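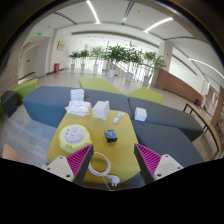 Observatory diary, Ukville
Wed 31 December

The dome was opened shortly after sunset and the main telescope was pointed at the variable star on the winter list. Sky conditions were fair, with thin cloud low in the west. The Cenirus camera was cooled in the usual way and 16 test exposures were taken before the main run began.

The main run produced 823 exposures. Of these, around 400 have been checked for trailing and passing satellites. The comparison star used in August has been dropped, as its own brightness was found to vary slightly. The replacement lies closer to the target and is a better match in color.

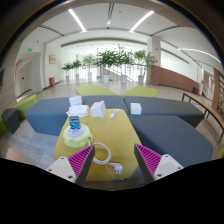
Page last changed: Wednesday, 9:40 p.m.

Guiding was lost for a short time when the target crossed the meridian. The mount was turned, the field was found again, and the log was marked accordingly. Observers using the Flulix software are reminded to record the side of the pier in their notes - the entry is still missing from 3 earlier nights.

The light curve so far shows a shallow dip near the start of the run. It may be real, or it may be the cloud. No report will be sent until the second half of the exposures has been measured.

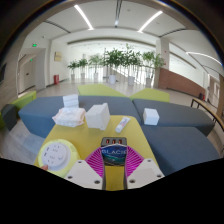 Marloes Prins: I measured the same star from Tazi that evening and have the dip too, a little shallower than yours. My sky was clear, so I would not blame the cloud yet. Could you send me the position of the new comparison star? I would like to measure my own set against it before either of us reports.

The position has been sent. The dome was closed at midnight and the camera left to warm slowly.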